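Flonia Tabletop Telescope: Six Weeks With a Small Plastic Moon Finder

The Flonia arrived in January, and anyone who has ever bought a telescope can guess what followed. Clouds. Eleven nights of them, during which I read the manual twice and learned that the finder should be aligned "on a far object in daytime." I used the water tower in Morkmont. It looks terrific, by the way. Every rivet.

When the sky finally opened I had a fat crescent moon over the garage and a scope that took under five minutes to get outside and pointed. That is the best thing about it. My old tripod scope, a Sutherland, lives behind the furnace and comes out when I feel athletic. The Flonia sits on a patio table and swings around on a base like a lazy Susan, a little stiff left to right, a little too loose up and down. There is a tension knob. It has two settings, droop and stuck.

The views are good. With the low-power eyepiece the whole moon fits with room to spare, and the craters along the shadow line are crisp enough that my neighbor Ardalan Esfahani stopped talking about his gutters. Jupiter showed its moons as neat dots and, on the steadiest night, two belts. The Orion Nebula was a gray smudge, as it is in every small scope, whatever the box says.

The box, in fact, says 300x. Please don't. The high-power eyepiece is a peephole with ambitions, and past 200x everything turns to oatmeal. I put in a used Jitent eyepiece from my old kit and it was a different instrument.

Also included is a moon map listing 1,203 named features in type the size of sand. Reading it by red flashlight, outdoors, in gloves, I have identified nine. The app claims more than 3,000 sky objects and wanted my email address before it would show me one.

Would I buy it again? Yes, for a kid or for a lazy adult, and I qualify as one of those. Budget for a better eyepiece, skip the app and find a table that doesn't wobble. Mine does. I'm at two folded coasters and counting. 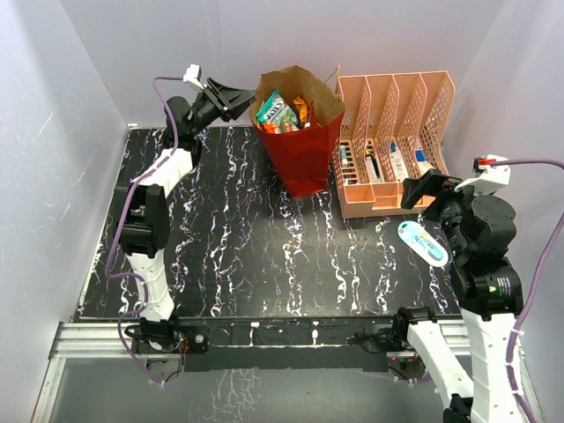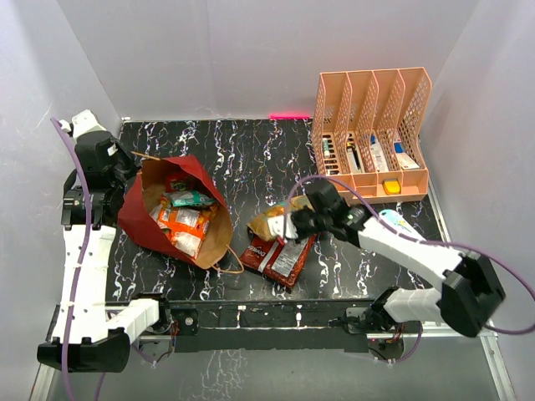 Both photos: black tabletop with pale streaks, robot arms mounted along the near side.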